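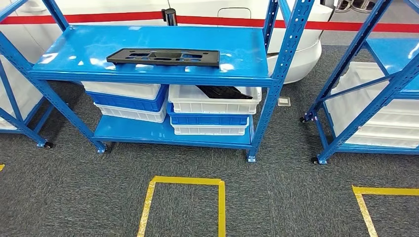

*Blue steel shelving, glossy enough to show the overhead lights.*

I finally gave up on the tax boxes in July. I had kept every receipt since 2000, and most of the thermal paper had faded to blank anyway. Hường Âu, who does my returns, told me years ago how long she needed things kept, and I nodded and went on saving all of it.

It took 6 evenings. I scanned 716 pages, shredded the rest and kept one folder on paper – the house, the car, the Böttcher piano warranty. The scans are on two drives.

I still have 48 empty hanging folders, letter size. If you live nearby and want them, email me.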